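HOUSEHOLD MATERIALS, UNIT 5
Plastics in the Kitchen: Handout and Reading Notes

Read before class. Bring one empty food container with its lid. It should be clean, and the markings should still be legible.

1. Two families

Plastics are sorted by what heat does to them. Thermoplastics soften when heated and harden again when cooled, and this can be repeated. Nearly all food packaging is in this group. Thermosets are shaped once and do not soften again. Pan handles and old-style light switches are the usual cases. Heat a thermoset too far and it chars.

The difference comes from how the long chains are held together. In a thermoplastic the chains lie next to each other and can slide. In a thermoset they are tied by cross-links.

2. Reading the resin code

The small number inside the triangle tells you the type of plastic. It does not tell you whether your town will take it for recycling. Students mix these up on the test every year.

1 PET: drink bottles, clear trays
2 HDPE: milk jugs, detergent bottles
3 PVC: pipe, some cling wrap
4 LDPE: bags, squeeze bottles, soft lids
5 PP: yogurt tubs, hinged caps, microwave containers
6 PS: foam cups, clear clamshells
7 Other: everything not listed, including mixed layers

3. Stiff tub, soft lid

A tub and its lid are often made of different plastics. The tub has to stack and hold its shape. The lid has to stretch over the rim, grip it, and come off again without cracking. LDPE is a common choice for lids because its chains are branched and pack loosely, which makes it soft at room temperature. HDPE has few branches. The chains pack closely, and the result is stiffer and more cloudy at the same thickness.

Many natural (uncolored) polyethylene parts look milky. Small ordered regions, called crystallites, scatter the light passing through. Polystyrene has no such regions in its ordinary form, so it can be made clear as glass.

4. Bending and whitening

Fold a piece of plastic sharply and a white line may appear along the crease. This is stress whitening. Tiny voids open inside the material and scatter light. Polypropylene can be made into a thin hinge that survives thousands of folds, because the chains line up across the bend. Polystyrene usually snaps the first time.
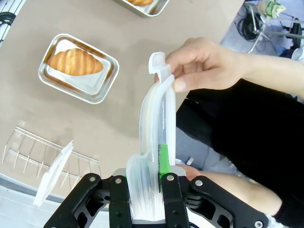 Fig. 2. Translucent flexible lid, creased near its lower edge. Note the tab on the rim.

For your own lid, write down the resin code if there is one, any raised lettering, and what happens when you fold one corner. Keep the piece. We will use it in the float test.

5. Float test

Fill a jar with 100 mL of tap water. Cut a piece of plastic 8 mm across and push it under with a toothpick to get rid of air bubbles. Let go. PE and PP float. PS, PET and PVC sink, PS slowly.

Do not burn samples at home to identify them.

Reading: Sotiropoulos, chapter 8, skip the section on fillers. The worksheet is due at the start of the next lab.

Revised 14 November 2020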